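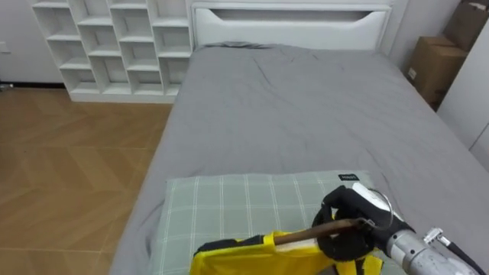

Last year I stayed until the end of every film and nobody asked me what I thought, they only gave me a badge, wrote Şükran Çetinkaya under our spring post. She is right, and we took her comment as the beginning of the plan for this year. The Hisberg Fantastic Film Days look for viewers who will watch, argue and write, and whose opinion will decide something.

Call for participants: the Viewers' Jury and the Trailer Room
Published Oct 22, 2026

Who we are

The Film Days are a small festival for science fiction, fantasy, horror and everything which is difficult to put on a shelf. We show films in the Eren cinema in Hisberg, in the big hall with 372 seats and in the small hall with 63. The next edition is in May. The program is made by two persons, Firdevs Canpolat for the features and me for the shorts, and in the past we also chose the prizes ourselves. For a long time this was practical. But we have the same taste in too many things, and the prizes began to look like each other. Three times in a row the best feature was a slow film with a lighthouse in it.

So we invite people from outside. You don't need to work in film and you don't need to have studied it.

What we look for

There are two groups, and you can apply for one of them or for both. If you apply for both, please tell us which one you prefer.

The Viewers' Jury sees all features in competition and gives the main prize. The members meet each evening after the last film and talk for maybe an hour, longer if there is a fight. At the end they write a short statement together, which is read on the stage before the closing film. One member has to read it. We let the jury decide who.

The Trailer Room works before the festival and mostly from home. We receive more and more trailers from small productions, and we show a block of them before each evening film. This block is loved by a part of our audience and hated by the other part. Last May it was too long, we admit this, and people came in late on purpose. The Trailer Room watches everything that was sent in and makes the selection. It should also write one or two sentences for each trailer in the program booklet. We want no advertising language in these sentences. If a trailer tells the whole story of the film, write it down.

The work in numbers

The competition has 14 features. The Trailer Room received 71 trailers last time, and we expect about the same this year. Most of them are shorter than three minutes, but you will want to see some of them again, and you will have to discuss them with the others on a shared page. Please calculate with several evenings in the weeks before the selection closes.

Who can apply

Everybody who is 18 or older on the first day of the festival. For the jury you must be able to be in Hisberg for the whole festival, also in the mornings. We can't accept a person who comes only for the weekend, even if this person is very nice and knows a lot. For the Trailer Room you can live anywhere.

The discussions are in English. It does not have to be beautiful English. I write this text in my third language, and I hope you understand me. Films are shown in the original version with English subtitles. The big hall has places for wheelchairs and the small hall also, but in the small hall the entrance is through the side door from the yard, so please inform us and we will open it in time.

If you worked on one of the films which are sent to us, or if a member of your family did, you can't be in the jury this year. You are welcome the year after.

Please do not be only a fan of one thing. We like people who know every episode of Trollance and can explain why the second season is better, and we have one of them at the ticket desk. But in the jury you will also see a film without a single monster, and it must get the same attention.

What you get

Members of the jury get a festival pass, a room for the nights of the festival (shared by two, or single if you ask early), breakfast in the hotel and a warm meal each day in the cinema café. We pay the train or bus in second class when you send us the ticket. We don't pay flights.

Members of the Trailer Room get a festival pass, their name in the booklet and a small fee, the same for each member. The fee is paid after the selection is finished. It is not a salary and we will not pretend that it is one.

How to apply

Please send us one page, as plain text or PDF, with these things:

Your name, the town where you live, and how we can reach you.
The group you apply for.
A film of the fantastic kind that you changed your opinion about, and what happened in between. It can be an old film or a very famous one. This is the part we read first.
For the Trailer Room also: two sentences about any trailer you saw this year, written as for our booklet.

We don't need a photo, a diploma or a letter of recommendation. Please don't send links to long videos.

You can use the form on our page, or put your letter in the box of the Film Days at the Eren ticket desk. Letters by post are also fine. The post from Stasden sometimes needs long, so people who live there should better use the form.

How we choose

Firdevs and I read all applications, and Şükran Çetinkaya reads them with us. She will not be in the jury herself, she wanted it like this. We look for a group in which the members are different from each other in age and in taste. It can happen that a very good application is refused for this reason, and then we will tell you so. Everybody gets an answer, also when it is a no. Applications are open until the end of the year, and one that arrives later goes on the list for replacements.

The rules of the jury are on one sheet, which you get with the invitation. The most important one I can say already now: the prize can't be divided. If you can't agree, you stay in the café until you can, and the café closes at midnight.

For questions about the rooms or the travel, write to Firdevs Canpolat. For questions about the trailers, write to the program office, and please put the word trailer in the subject line.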